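Household Chore Readiness: Pre-Run Inspection Checklist, with Comments
Simulated room, tidy-and-sort task set
Site: Staltthorpe
Inspector: Cúc Bạch
Reviewer: Ngân Lưu
Date: 2020-01-03

Scope: this checklist covers a simulated two-arm machine assigned to pick up, carry and put away ordinary items in a furnished room. It is completed before a run is released for scoring. Ratings are Pass, Hold or Fail. A Hold may be released by the reviewer; a Fail may not.

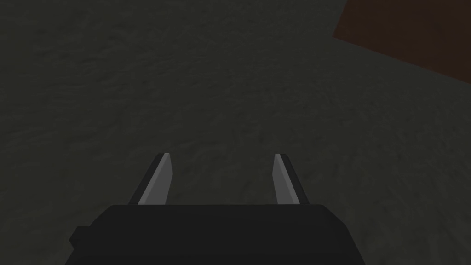
Wrist view, fingers open. 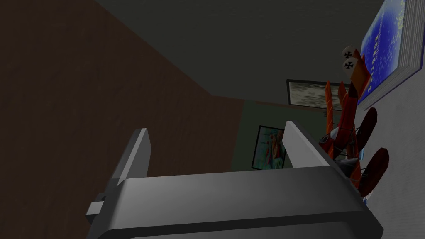 Wrist view, with the room, the model biplane and the blue book beyond the fingers.
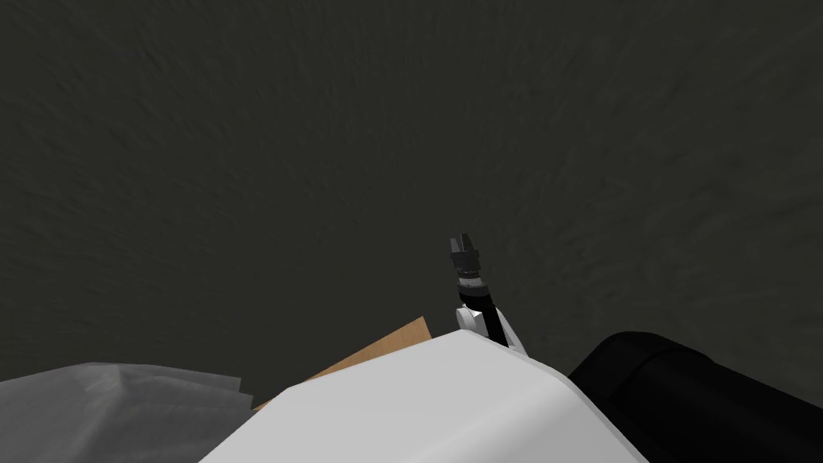

Outside view of one arm, gripper up.

Section A. Gripper and wrist

A1. Fingers open with nothing held. Pass.
Comment: both wrist views show a clear gap between the fingers.

A2. Finger faces parallel when closed. Hold.
Comment (CB): closing data not attached. Please attach the Graltier log before release.

A3. Wrist rotation reaches both stops without fault. Pass.

A4. Commanded grip force matches reported force at 4 newtons and at 14 newtons. Pass at 4, Hold at 14.
Comment (CB): reported value settles late at the upper setting. For a hardcover book this will not matter. For a model aircraft with thin struts it might.
Comment (NL): agree. Do not raise the force limit to cure slipping. Change the grasp point.

Section B. Work area

B1. Objects on the task list are present in the room file. Pass.

B2. Objects can be told apart from the surface behind them. Hold.
Comment (CB): in the first wrist view the reddish-brown object takes up only the upper right corner, well away from the fingers. The planner should not commit to a grasp from a corner alone. Require a second look.
Comment (NL): the mottled gray background gives the planner plenty of texture to match on. Watch for false matches.

B3. Fragile items flagged. Fail on first submission, Pass on second.
Comment: biplane was entered under "toy, rigid." Changed to "toy, fragile, do not grip by wing."

B4. Thin or see-through material flagged. Hold.
Comment (CB): the translucent sheet at lower left in the outside view could be a bag or a cloth. The task list has an entry for each and they go to different places. Confirm which is meant.
Comment (NL): soft, see-through items remain the weakest class in this set. I would score them separately.

B5. Wall items excluded from pickup. Pass.
Comment: the small poster and the wide framed picture are both marked as fixed.

Section C. Motion and clearance

C1. Arm-to-arm clearance checked over the full path. Hold.
Comment (CB): Volska planner reports no contact, but its check was run on one arm at a time. Repeat with both moving.

C2. Clearance to flat boards and furniture edges. Pass with comment.
Comment: the tan board in the outside view appears close to the white arm link. Appearance from a single angle is not a measurement. Use the distance readout.

C3. Stop command honored at any point in the path. Pass.
Comment: stop latency limit is 600 ms. All trials under the limit.

C4. Object set down before release. Hold.
Comment (NL): the release rule still uses height only. Books tip when let go at an angle. Add an orientation check.

Section D. Scoring

D1. Step budget set. Pass. 3000 steps per chore.

D2. Partial credit defined. Pass.
Comment (CB): moving the right object to the wrong place is scored as incomplete. A person in the house would have to do it over.

D3. Human resets logged. Fail.
Comment (CB): resets were left out of the Trương summary. A chore that needs a person to put the object back within reach has not been done by the machine. Resubmit with resets shown beside each result.

Section E. Readiness statement

Rigid items, open placement: ready for scored runs once A2 and C1 are closed.
Fragile items: practice runs only.
Soft or see-through items: not ready.
Unattended use in an occupied home: outside the scope of this checklist. No rating here should be quoted in support of it.

Open items: A2, A4 (upper setting), B2, B4, C1, C4, D3.
Next full inspection: September, or after any change to the gripper model.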